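I bought the Taltano beeswax wrap kit in September, mostly out of guilt. We were going through a box of cling film every couple of weeks, and my sister kept giving me that look. The kit comes with three wraps (small, medium and one big enough for a loaf), a spare bar of wax and a booklet I lost the same day.

First impressions were good! The wraps smell faintly of honey, they soften up fast between warm palms, and the medium one holds a half onion so well that I forgot it was in the fridge. Cheese does fine too. Bread is where I got picky – by the third morning the crust had gone leathery, though the inside was still soft enough for toast.

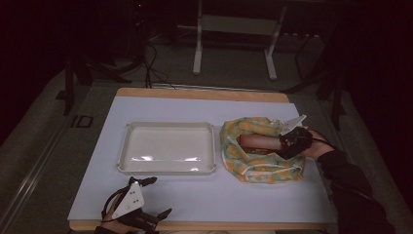 Nicanor Ibarra wrote in to say bread was never the problem for him, it was the washing. He used water that was too hot, the wax ran, and the big wrap came out of the sink like an old dishrag. Cold water and a drop of mild soap, he says, and leave it over the faucet to dry. He's on his second set and still likes them.

I'd second the cold water. I also tried the re-waxing bar, grating it over the small wrap and putting it in a low oven on parchment. It took 3 tries to get it even, and I was scraping wax off the baking sheet until bedtime, but the wrap did get its cling back. The Grisari set I had before this one didn't come with a bar at all, and those went limp by spring.

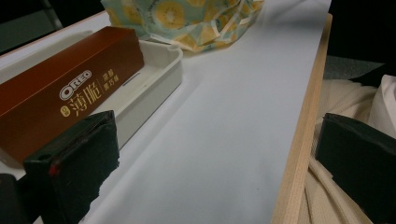

Snacks are the other thing I use wraps for, and I'm lukewarm on them there. Crackers and cookies need a proper seal, and a folded edge won't give you one. Anything like those Oreo wafers in the brown box, the kind with 薄脆 in gold on the front (it means thin and crispy), I'd put straight into a jar with a good lid once it's open. Nuts and dried fruit are fine in the small wrap if you're eating them by lunch.

Would I buy the kit again? Yes, for the medium wrap alone – I just wish Taltano sold it by itself.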